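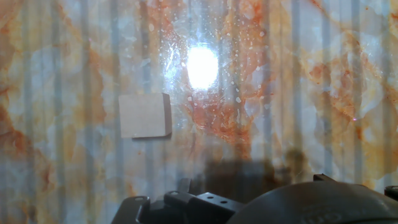
Last changed: 25/09/2021

Standik arm, part 3: stopping glare from breaking block detection

A glossy, patterned surface is a hard test for a wrist camera. The lamp reflects as a white patch with a halo, and the gripper throws a wide dark shadow across the lower part of the view. The beige block sits between the two, left of and below the glare. Tune for this case first and plainer backgrounds will need little extra work.

1. Home the arm and load the Warkmont profile. Check that the wrist reads 1548 on the encoder page.

2. Lock exposure. Auto exposure follows the glare and darkens everything else. Start at 2000 and step down until the block face keeps its grain.

3. Mask the gripper. The bracket and the round housing fill the bottom edge in every pose, so draw the mask once and save it with the profile.

4. Set the brightness cutoff. Pixels over the limit are dropped before edge detection – small white specks near the glare go with them.

5. Set minimum blob size to 44. Lower values pick up the orange veins.

6. Run the detector in Sinance with the jaws disabled. If the box drifts toward the shadow, move the lamp to the Fan side of the bench and repeat from step 2.

Profiles saved before February use the old mask format and must be redrawn.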